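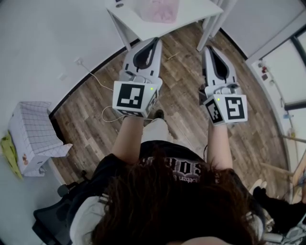

3.2 Floors, outlets and loose cables

The second part of the survey dealt with what lies on the floor of a room and with the wall behind it. We visited 36 apartments in Altholm and Skarkum and recorded every cable that touched the floor for more than a hand's width. The final list has 1,097 cables. Extension cords with more than one socket were entered once, under the outlet they were plugged into.

Each entry has four fields: the floor covering, the color of the cable, the height of the outlet, and the path the cable takes. Floor covering was coded by appearance only. We did not lift boards or ask tenants for receipts, so the code "wood-look plank" covers real wood, laminate and vinyl alike. It was the most common code in both towns. Carpet came second in Altholm and tile second in Skarkum.

Path was the hardest field to code. Our first version had only two values, "along wall" and "across room," and the two coders disagreed often. Many cables do some of each. They leave the outlet, drop to the floor, follow the baseboard for a short way and then turn out into the part of the room where people sit. We added a third value, "looped," for any cable that leaves the wall in a curve and lies over the open floor. Figure 1 shows a cable of this kind, thin and white, running from a small white outlet low on a plain white wall and looping over planks in mixed brown and gray. With the third value in place, the coders went through the full list again, and the remaining disagreements were settled by Amra Begović.

Color mattered more than we had planned for. White cables were easy to find against a dark baseboard and harder to follow once they crossed pale tile. On mixed brown and gray planks both white and black cables could be traced from standing height, but gray ones were missed on the first pass in several rooms – we found them only when we checked the outlets one by one. From then on both coders started at the outlet and worked outward.

Low outlets had a clear link with looped paths. Where the outlet sat just over the baseboard, the cable reached the floor at once and its slack stayed there. Where the outlet was higher, part of the slack hung against the wall. Furniture changed this, of course. A sofa or a shelf pushed against the wall hid the outlet and held the cable in place, and such cases were nearly always coded "along wall."

We also noted whether people in the apartment used the floor as a place to sit, with or without a cushion. This was asked in the short interview and was not judged from the rooms. In 40 of the rooms the answer was yes. These rooms had more open floor and less furniture along the walls, and looped cables were more common in them. We return to this in Section 4, where the rooms are compared with those in the earlier Margaritis survey.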